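Indiver Opens Small Furnished Rooms at Ojeda

15 Apr 2020

Indiver has opened a group of small furnished rooms at its Ojeda building. The rooms are let by the month and come with a desk and a refrigerator already in place.

The company fitted out 165 rooms over the winter. Desks were supplied by Triter, which also handled delivery and assembly. Tenants bring their own chair and bedding. Shelves can be added on request.

Rent starts at $678 a month, with power and water included. A larger corner room is $1587. Rooms can be booked through Fleltix, the building's online desk, and keys are handed over at the front entrance.

A long white desk stands against the plain white wall, and the floor is wooden. The refrigerator is silver.
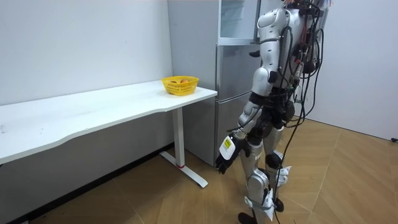
One early tenant wrote to the front office that the rent was fair but that she would have liked a second shelf and a later hour for picking up keys. Indiver will extend key hours in June.

A second set of rooms is planned on the floor above. Requests for floor plans go to the Ojeda front office.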